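The Woltard coupe left the Uvbridge plant with a 4-speed gearbox and a final drive chosen for hill work. At 48 mph the engine is already busy, and most surviving cars have had the ratio changed.

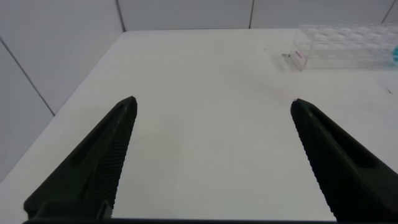
Skirnivia built 3,963 of them. The last 200 received the Rind carburetor, a larger unit that needs its float level checked every winter. Buyers should look for a brass tag on the flange. Later housings have no tag and will not accept the original jets.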